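Zip bags for packing: do you bother?

plodotau
Posted Jan 22, 2018
I'm a total convert! Everything small goes in a clear zip bag now: cables, plasters, spare buttons, the lot. Tipped my case out at Mum's and had it all put away before the kettle boiled. Anyone else?

Skundier
Yes!! Been doing it since November. I lay the bag flat on the table first, smooth it from the bottom up and only then fill it. You get far less trapped air that way (and it's oddly soothing). 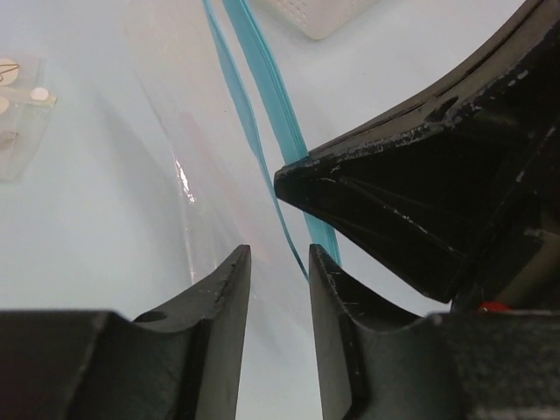

Then I leave a finger's width open at the corner, press down and zip the last bit. Socks go down to almost nothing, I love it.

Nusley66
Can't agree, sorry. Mine split at the seam every time. Cloth pouches for me, I've had the same set for years.

plodotau
Are you overfilling them, Nusley? I stop at two thirds full and mine last ages.

Nusley66
Probably, ha. But I still can't stand the rustling in a shared room.

kalliopi_t
Both! Cloth for clothes, zip bags for anything that might leak. Shampoo in a cloth pouch is a mistake you make once.

Skundier
Ooh, good split. Trying that on Friday.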